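I have now spent an entire Monday evening trying to sleep train myself. Not a baby. Me, a grown woman with a mortgage. A thread 🧵

---

So my coworker Malathi swears by going to bed at the same time every night, weekends included. I laughed at her in June. I am no longer laughing, I'm lying in the dark at 3 a.m. doing math about my dishwasher.

---

First thing I tried was a podcast. Big mistake!! I picked one about shipwrecks and got so into it that I listened to 14 episodes in a week and slept worse than ever. 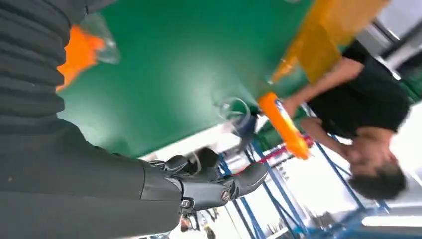 ---

Then came the pillow. I paid $269 for a pillow (please don't tell my sister) and it's fine? It's a pillow. My neck does feel better but my brain is still up there rehearsing a conversation from 2011.

---

What kind of helped was writing stuff down before bed. Ugly notebook, bad pen, every dumb worry on the page. "Call the vet." "Is the car making that noise again." Then I close it and put it in the kitchen so I can't go back and add more.

---

Also cut coffee after lunch and whoa, the first three days were rough. I snapped at a printer. If you're going to try it, start on a weekend and keep some snacks around. 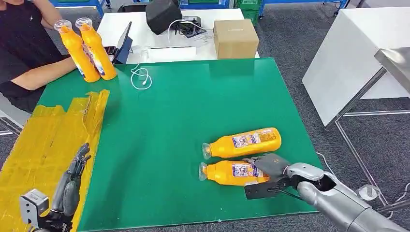
*two orange bottles on the green board, one in hand*

---

Anyway last night I was out by 10:30 and didn't wake up until the alarm. First time in months! I'm scared to say it too loud.

---

Tell me your weird sleep tricks, I want all of them. Tegan already said socks, and I'm trying socks tonight.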